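Chapter 8
Paper as a Working Material

Learning outcomes

By the end of this chapter you should be able to:
explain how paper is formed from fibre and water;
describe the effect of grain direction on folding, cutting and pasting;
choose a suitable weight and size of sheet for a given task;
prepare and store paper so that it remains in good condition.

Key terms: fibre, pulp, grain, sizing, weight, cockling, deckle edge

8.1 Introduction

Paper is so common in schools, offices and homes that its properties are seldom considered. It is bought by the packet, used once and put out for recycling. In the studio and the workshop, however, it must be treated as a material in its own right, with strengths and limits that can be learned and tested. A student who understands why one sheet folds cleanly and another cracks will waste less stock and produce better work.

Earlier chapters dealt with cloth and with clay. Paper shares something with both. Like cloth, it is made of fibres and has a direction in which it bends most easily. Like clay, it begins as a wet mass, and its final form depends a good deal on how it is dried.

8.2 From pulp to sheet

All paper begins as plant fibre that has been beaten in water until the strands separate and fray. The resulting mixture is called pulp. When pulp is spread over a fine screen, the water drains away and the fibres settle across one another in a thin mat. Pressing removes more water and brings the fibres into close contact. As the mat dries, the fibres bond and the sheet gains its strength.

In hand papermaking, the screen is held in a wooden frame known as a mould, and a second frame, the deckle, rests on top to contain the pulp. A little pulp usually creeps beneath the deckle, giving the sheet its uneven border. In machine papermaking, the pulp flows on to a moving belt, and many of the fibres line up in the direction of travel. This gives the finished paper its grain.

8.3 How paper responds to handling

A sheet of paper is never entirely still. Its fibres take up moisture from the air and release it again, swelling and shrinking as they do so. The change is greater across the width of a fibre than along its length, so a machine-made sheet expands more across the grain than with it. When one area of a sheet takes up more moisture than the rest, the surface lifts into shallow waves. This fault is known as cockling, and it is most often seen in thin papers that have been painted or pasted without support.

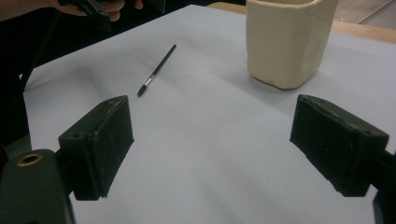
Folds and creases have a different cause. A crease is formed when fibres are bent sharply enough to break or to slip past one another. It may be flattened under weight, but the line will usually remain visible in a raking light. For this reason, large sheets should be lifted by two opposite corners and allowed to hang in a gentle curve. Lifting by a single corner places strain on a small area and often leaves a mark.

Sizing also affects behaviour. Size is a substance, commonly gelatine or starch, added to the pulp or brushed on to the finished sheet to slow the entry of water. Unsized paper, such as blotting paper, absorbs ink at once and allows it to spread. Well-sized paper holds a wash on the surface long enough for it to be worked with a brush.

8.4 Weight and choice of paper

The weight of paper is given in grams per square metre. A sheet of 152 grams per square metre is suitable for general drawing and light collage. A sheet of 300 grams per square metre will accept several washes with little cockling and can often be used without stretching. Weight alone is not a guide to quality, and students should also consider the fibre, the sizing and the surface texture before making a choice.

Activity 8.1

Cut two strips of equal size from the same machine-made sheet, one along its length and one across its width. Hold both by one end and compare how far each bends. Record which strip lies with the grain, and keep your results for use in Section 8.5, where the preparation of paper for bookbinding is discussed.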